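Features > Home Life > Small Spaces
Filed under: Desks & Corners
Last updated: 30/04/2024

The best thing about a really small apartment is how fast you can change it! I moved into the Collix building in May with two boxes and a folding chair, and by the first weekend I'd tried the desk against every wall (the window won, then lost to the glare).
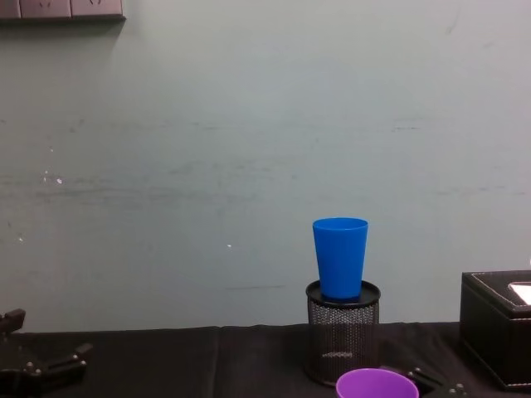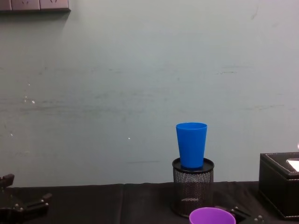 A blue cup turns up in both.

Color is where it gets fun. Paint one wall, live with it for 9 days, then decide – mine went from mustard to a soft green and I love it. My neighbor fit about 70 paperbacks over her door, on a shelf she found at the Drollari flea market, and now I want one too.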